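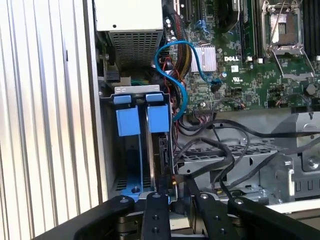
About Stundine

Hi, I'm Vilhjálmur, and I make audio dramas and spoken-word albums for a living (still feels funny to type that!). Stundine is the little label I started after years of cutting tape for other people, and it's me plus Valdemar Thorlacius, who plays anything with strings and has far better ears than mine.

We record writers reading their own work. Poets mostly, a few short story people, and one retired ferry captain whose logbooks became our biggest seller. That one was called Raju and we pressed 543 copies on vinyl, which seemed like madness at the time, and they were gone by December.

How it goes: you send me a few pages and a voice memo, phone quality is fine. If I like it I'll call you and we'll talk way too long. Then you come in for 2 days, we read everything straight through, drink a lot of tea, and read it all again. Valdemar writes the music afterward, on his own, and he won't play you any of it until it's done – please don't ask him, I've tried.

We don't do ads, jingles or phone greetings. I used to, and I was bad at it.

The catalog is up to 7 titles now. The newest is Wovska, a set of winter poems with bowed guitar underneath, and I'm so happy with how the low end came out on side two. Our mailing list has 1,689 people on it and I read every reply, though I'm slow in the mornings.

If you've got something you want to read out loud, write to me. Handwritten is fine too.

Vilhjálmur Riis

Recent from the label
Wovska: notes on the bowed guitar
Drendach, the lost second side
Raju: will there be a repress?
How to send us your pages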